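Unit 3: Proof of Residence
Instructor: Olga Herrera

Most permanent residents applying for citizenship must show two things: how long they have held status, and how many days they spent in the country. These are counted separately.

Keep a travel log with each exit and entry date. Passport stamps help, but many land crossings leave none.

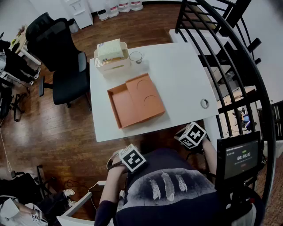
Leases, pay stubs and tax records can fill the gaps. Translations go behind the original.

Reading for next class: pages 18 to 39.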